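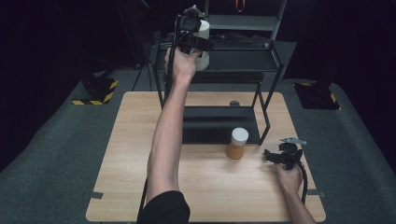 One hand up high, the other down near the wood.

Cliltuder Bridge Load Calculator, reviewed by Zahira Hutapea

I do load ratings on small county bridges, mostly steel girder spans under 200 feet, and I've used Cliltuder on every one since spring. I like it a lot! You type in the girder spacing, deck thickness and section loss, and it gives you a rating for each truck type, with the hand-check math laid out line by line. Murray Li in our Cirkasstead office can follow my work without calling me, and he used to call plenty.

The section loss screen is the best part. You can enter rust damage at up to 21 points along a girder, and the program redraws the capacity curve as you go. I ran the old Fustholm Road crossing through it and the numbers matched my spreadsheet - which took me almost 66 hours to build, back when I had the patience.
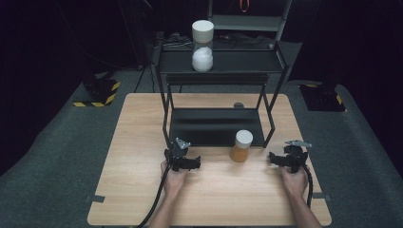 Reports come out clean, with page numbers that stay put and your seal block where the state wants it. The sketch tool is more basic, and it struggles with anything that isn't a plain girder and deck. I tested it on something simple, a black two-tier rack with thin legs that angle slightly outward toward the bottom, and it insisted on drawing the legs straight up and down. For trestle bents with battered piles you'll still want your regular drafting software.

It costs $900 a year for one seat. Skewed spans work fine, curved girders aren't in there yet, and I'd love to see timber decks added. I've already renewed.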